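Steaming buns in an electric pot, lid question
14 replies · 2 shares

fvdbroek
Where do you put the lid while lifting buns out? I leave mine flat on the table beside the pot.

haugen46
Same. Glass lid, white table.

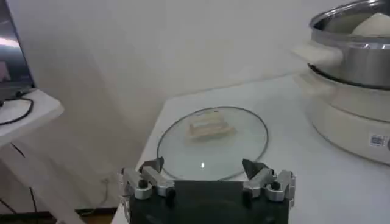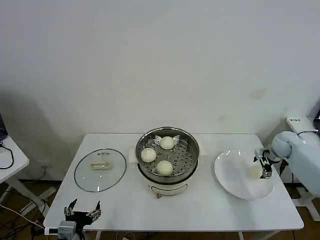
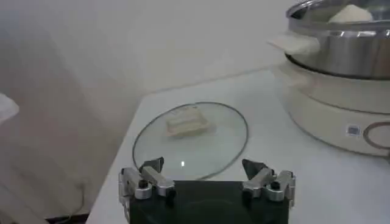
liv_h
How long do you steam plain buns from cold dough?

haugen46
Fifteen minutes from when the water boils, then two more with the heat off.

birger1985
Two is too short. Mine collapse unless I wait five.

liv_h
Never had that. I'd stand the lid on its edge though.

birger1985
It rolls.

Recent threads
Descaling a Rinia steamer
Ekström pot handles
Plates for buns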